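Refinishing the long board

The maple board had gone gray and fuzzy along one end, so in February I took it back to bare wood. These are my notes, mostly so that I have the grit sequence the next time it needs doing.

The board is a strip glue-up that I bought secondhand from Bülent Oral when he was clearing out his shop on the Tolteck road. It came with no feet and no finish to speak of. It weighs 9 pounds on the bathroom scale. I have used it for bread, for cutting leather, and lately as a flat surface for sorting the shape blocks, which is the use that made me care about splinters.

Flatness first. I checked it with a straightedge along both diagonals and found a slight cup on the underside, enough to pass a business card under the middle. I left that alone. Planing it out would have cost more thickness than I wanted to lose, and the board sits still on the table anyway.

Sanding. I started at 120 by hand with a cork block, along the strips only, until the gray was gone. Then 180, then a wipe with a damp cloth to raise the grain, left overnight, then 220, another damp wipe, and 300 to finish. The second wipe raised almost nothing. The paper was Ument, which clogs faster than what I used before but cuts evenly. I eased the edges with three passes at each corner angle and did not round them further.

Oil. I used Plilau board oil, two flood coats, 20 minutes each before wiping off, with a night between them. The can says one coat is enough. End grain took most of the first coat and was still dull the next morning, so it got a third. Rags went flat on the concrete outside to dry before they went in the trash.

I weighed the can before and after on the kitchen scale: 194 grams used in total, spills included. That is more than I expected for a board this size, and I would buy the larger can next time.

Color. Oil exaggerates the difference between strips. Before sanding, the board read as one even tone from across the room. Now it does not, and I had to decide whether that bothered me. A coat of something pigmented would have pulled the strips together, but it would also have gone onto anything left sitting on the board.

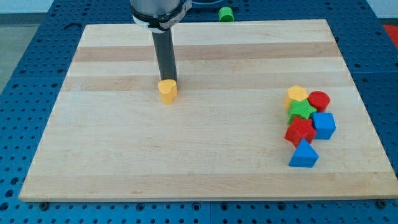
Shape blocks are a fair test of a surface, being small, flat-bottomed and quick to show a rock or a ridge. I run a fingertip across every glue line before I put them out, and any line I can feel gets another pass at 300. The two darker tan stripes are easy to pick out against the cream, one across the upper part and the other just above the yellow heart, and I have stopped minding them. They make a usable reference when I want to set things in a row.

Still to do: feet. Etim sells a low rubber foot with a stainless screw, part 1517, and four of those would lift the underside enough to let air through. The screws look long for this board -- I will measure the thickness before ordering. If they are too long I will cut them down with the hacksaw and dress the ends with a file.

Next oiling when water stops beading.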